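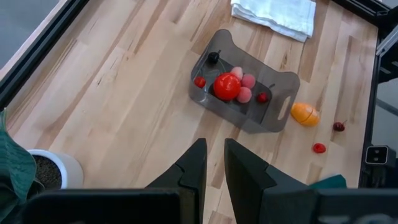
Cunar: toy fruit, a see-through container and a wooden table

README, last touched June 2018

Hi, and thanks for downloading this! Cunar is my collection of pictures and notes on one small tidying job, which is getting play fruit off a table and into something with sides. I started it in February because I wanted material on small round things that look a lot alike, and play fruit is cheap, cheerful and survives being dropped (I drop things a lot).

The name doesn't stand for anything. The first folder was called that and it stuck.

What's in the download

There are 134 sessions. A session is one go at the tidying, with its pictures and a text file of notes. All together that comes to around 3000 pictures, so give the download a little time if your connection is like mine.

sessions/ - one folder per session, pictures plus notes.txt
fruit_list.txt - the names I use for the fruit, 20 of them
containers.txt - short notes on what the fruit goes into
changes.txt - what I fixed and when I remembered to write it down

The notes are plain text and they're short. A typical one says which fruit was out, where the cloth was and whether anything rolled off. Some just say "fine".

The fruit

It's toy fruit from a mixed bag, topped up later from a second bag by Zenden when too many cherries had gone missing. Sizes are all over the place, and I love that. You get a strawberry that dwarfs the raspberry, and a glossy red ball that towers over the cherries next to it in the tray.

That red ball is the one I get asked about most. Is it a tomato or an apple? I've gone back and forth and the list now says red_ball, which is dull but won't start an argument. The pale pink ones are down as pink_round for the same reason (I say peach, other people say lychee). And the orange-yellow one with the lobes is lobed_orange. If you want to rename it squash, go ahead, nothing else depends on the name.

Cherries are the tricky part. They come in red, dark red and one so dark it's nearly black, and the stems point wherever they like. In fruit_list.txt I split them by color only. If you care about size you'll have to do that yourself, sorry!

The container and the table

I stuck with see-through grayish plastic on purpose. The wood grain shows through it faintly, and fruit seen through the wall turns into a soft reddish smudge, so it's a nice test of whether you can still tell what's in there. My own score on the cherries is embarrassing.

The table is light wood with a busy grain. Its color shifts a good deal between pictures - pale maple in some, more like honey in others - and I haven't corrected any of it. The white cloth is just something soft to have on the table. I don't fold it the same way twice, and in plenty of sessions it's a crumpled heap with fruit sitting on it or in front of it.

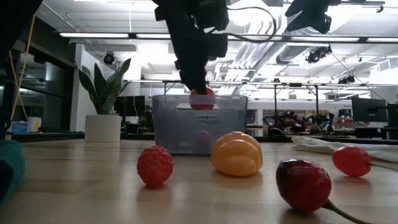 How I name what's where

Every fruit gets one of 3 words in the notes:

out - on the table or on the cloth
in - inside the container
between - off the table and not in yet

A small red fruit held just over the rim counts as between, even if it's nearly there. I used to call those "in" and then had to go back through a whole pile of notes, so please keep to the rule if you send me additions.

Fruit you can only see through the plastic is still "in", with a question mark after the name if I'm guessing. Don't strip the question marks out. I put a lot of them there late at night and I meant every one.

Things to watch for

Red is hugely overrepresented. I'd have liked bananas, but the Zenden bag didn't have any, and by then I'd grown fond of all the red.

Shine is a nuisance. The glossy pieces pick up bright spots from the lights and the soft pink ones hardly do, so be careful if you compare colors straight from the pictures.

Backgrounds aren't tidied either. There's a potted snake plant in some of them and I've left it alone.

Using it

Free for teaching, tinkering and class projects. If you publish something, mention Cunar and the month of the version you used. The Westau mirror is the one to download from, since the old Benavides link still serves the first upload with the wrong cherry names.

Still to do

Rewrite the notes for the early sessions, add a few greens, find the second raspberry.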